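Project Report: Teaching a Robot Arm to Take Apart an Old PC
Grimo shared workshop, Lilport
Team: Flor Benavides (writing this), Tatu Ndung'u, Cor Geerts
Advisor: Hanneke Peeters

Why we picked this

Our first idea was sorting screws, and Hanneke very kindly told us it was boring. Then Tatu spotted a stack of retired office towers heading for the recycler and said, well, why don't we make the robot do that? A tower is a great thing to practice on. Stuff clips in, stuff slides out, and if you break something you haven't ruined your own computer!

The goal we wrote down in October was to pull the drive, the memory, one card and the processor, and set each of them down in a known spot. We left screws out completely. A person opens the side panel and undoes anything threaded before the run begins.

What we built

The bench took way longer than the code did. We went with slotted aluminum so we could slide things over and bolt them back down, and boy did we slide things over. Cor moved the tray mounts every time he had a new thought about reach.

The tray itself is on its fifth version. Versions one to three were too shallow and the drive kept tipping. Version four was fine for the drive but the card leaned (this one was my fault, I measured the bracket and forgot the board). Adelmo Gentile from the Spahić print room talked me into deeper slots with a slight taper at the top, so the part can come in a little crooked and still settle.

How the runs went

We did 45 full runs with the final tray. The robot finished 30 of them with no help from us. Most of the others stopped at the processor — the lever on the socket has to go all the way up first, and our first push was too timid. Tatu rewrote that motion as two short pushes with a pause between them and it got a lot better after that.

The drive was the easy one, which surprised me. It sits in a blue caddy, so there's something decent to grab. Memory was okay once we slowed the arm down. The card was moody. It has a plastic tab at the lower end and if the gripper closed too low it pinched the tab and dragged the card sideways.

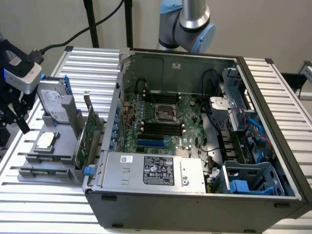 Figure 1. Tower on its side with the CPU socket and memory slots empty. The drive, processor and card are in the tray at left.

For the tray positions we saved one pose above each slot and one pose inside it, and the arm always goes through the upper one. It costs a bit of time but we stopped bumping the drive with the gripper after that.

Money and what we'd change

We spent 456 dollars out of our own budget, mostly on bench parts and print material. The arm was on loan through the Rustum program, so it isn't in that number.

If we had another term I'd work on the card grip first, and Cor wants to try a second model of tower to see how much of the code survives (my guess is not much). We'd also like to label the cables in the workshop, because we unplugged the wrong one twice. The demo for the other teams is on 3rd July and the tray files will be on the Grimo shared drive before then.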